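**Vitlow grasp-timing thread, posted Wednesday**

**1/** Short thread on a result from the Vitlow project. We train manipulation policies from hand-held gripper demos. The question was how much of the error on flat, dark objects comes from bad labels for the moment of grasp.

**2/** Old method: mark the grasp at the frame where finger width stops changing. Works on cups. On thin objects the fingers stop early against the table, and the label lands before there is any hold on the object.

**3/** New method, called Fasten in our code: fit the wrist speed and the finger width together, then place the label at the first joint minimum. No extra sensor. It has one free parameter, the smoothing window, set to 4 frames.

**4/** Data: 444 demos, 129 held out. Objects stay on ordinary tabletops with whatever light the room has. Glossy tops are the hard case — reflections pull the visual tracker off, and wrist speed gets noisy right where we need it. Two keyboards, a red hardcover and a water bottle on white marble:
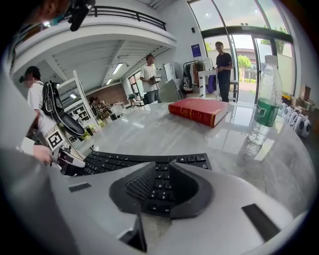
**5/** Result on the held-out set: median label error falls from 4 frames to 2. Most of the gain is on books and keyboards. Bottles barely move, as expected, given that the old rule already handled them.

**6/** Failure mode: slow operators. If the wrist creeps in, the speed curve has no clear minimum and the fit picks a late frame. Senad Đorđević suggested a floor on approach speed. It helps, but it also throws out good demos, so it is off by default.

**7/** We also tried the Grolia tracker in place of ours. Less drift on marble, more dropped frames on fast turns. Label error came out the same.

**8/** Not tested: soft objects, two-handed grasps, anything that slides before it lifts. Cronin, our second table set, has more sliding cases and gets labeled in May. Code goes up after that.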